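Call for participants: steering and judging a household robot arm

Durka is looking for people to take part in a study this June. We want to know how far a small robot arm is from doing the ordinary small jobs of a house or a shop floor, and which parts of those jobs still need a person. You don't need to know anything about robots. We would prefer it if most of you didn't.

The study is called Halász. It is run from our office in Flutholm, and a smaller group takes part from Zellmont. All the robot work is done in simulation, so you will be sitting at a screen with a hand controller and not standing next to a machine.

Why we are asking

We have a list of 73 chores, collected from people who clean, stack, sort and tidy for a living or at home. Some are short: put the pens back in the drawer, turn a cup the right way up, take one tin from a row without moving the others. Some are long, such as clearing a table after a children's craft session. Our arm can manage a number of the short ones when things are laid out neatly. It does much worse when two things touch, when something thin lies flat, or when the light changes.

We have 4,000 recorded attempts so far. Nearly all of them were steered by our own staff, who have become used to the arm and have picked up habits from it. They all line the gripper up in the same way and they all go for the easy stick first. A program trained on those attempts copies the habits as well. We need other people's hands on the controller, and other people's opinion of what counts as a tidy table.

The task

Everyone starts with the same chore, the one we call sticks. Coloured sticks are scattered over a table around a yellow arm. You pick them up one at a time, in any order you like, and lay them side by side. A person does this without thinking. The arm has two fingers and no sense of touch, and a thin stick lying flat gives it very little to get hold of. The two fingers have to come down on either side, low enough to grip and high enough not to scrape the table. Pieces that lie end to end are harder again.

You steer with a close view of the fingers and can switch to wider views of the room whenever you want. Shadows are left on, and there are a lot of them. 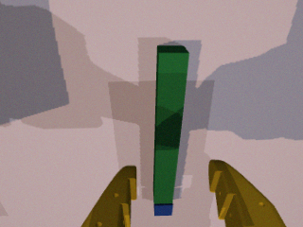
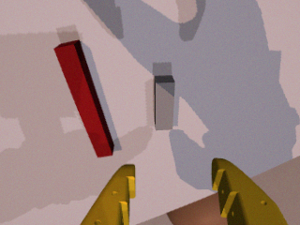
Both close views above have the fingers open. The green stick is in the first, the red one in the second.

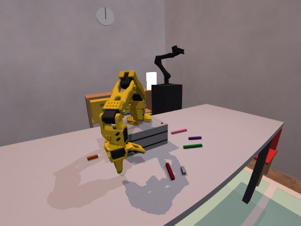
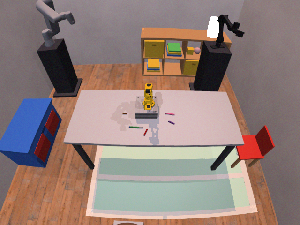
What you will do

There are 2 sessions. In the first you practise, then steer the arm through the sticks task and a handful of other chores from the list. Drop things if you drop them. We keep the failed attempts and they are useful to us.

In the second session you do no steering. You watch attempts made by the program alone and mark each one: done, partly done, or you would have to do it again yourself. We also ask whether you would leave the room while it was working. That question came from a shop worker in an earlier trial and it has told us more than most of our own.

Each session lasts 2 hours with a break in the middle. You can do them in the morning, or from 5 pm if you work during the day.

Who can take part

You should be 18 or over and able to use a hand controller with at least one hand. Glasses are fine. If you have trouble telling colours apart we would still like you to apply — please say so on the form, as some chores name the colour of a stick and we can give you others.

We are short of people who have done the following as paid work: cleaning, shelf filling, laundry, kitchen portering, care at home. If that is you, put it on the first line of your application. People who have worked for a robotics firm can't take part in this round.

Payment

We pay for both sessions, at the same hourly rate, and we pay for the break. The rate and the travel allowance are on the information sheet, which we send before you decide anything. You are paid whether the arm picks anything up or not. If you stop halfway through a session you are paid for the whole of it.

What we record

We record the movements of the controller, the matching movements of the arm, and your marks in the second session. We don't film you and we don't record sound. Your attempts are stored under a number. You can ask for them to be removed up to the end of the study; after that they are mixed in with the rest and we can't pull them out again.

What the study won't do

It won't put a robot in your house. We have no product to sell and no date for one. At present the arm is slower at the sticks task than any person we have sat down in front of it, and it can't yet be trusted with anything that spills. If the results say that most of the list is out of reach for now, that is what we will report, chore by chore.

How to apply

Ask for the information sheet and the form at the Durka front desk in Flutholm, or use the contact page. Say whether you want Flutholm or Zellmont and whether you can do mornings or evenings. We reply to everyone. Places in Zellmont are fewer and the room there is up one flight of stairs, with a lift at the back entrance.

Comments

teatowel_9
Do both sessions have to be at the same place? I'm in Zellmont in the week but home in Flutholm otherwise.

Durka study desk
No, you can do one at each. Put both on the form.

nightshift filler
Did shelves for years. A machine that can only do it when everything's laid out neat isn't doing the job, laying it out neat is the job. Have applied anyway.

marrowfat
Is the controller the kind with two sticks or the kind you wave about? My wrist isn't great.

Durka study desk
You hold it and move your hand, but you can rest your elbow on the desk and there is a button to pause. We can also slow the arm down. Mention it on the form and we'll set up the desk for you.

marrowfat
Thanks, will do.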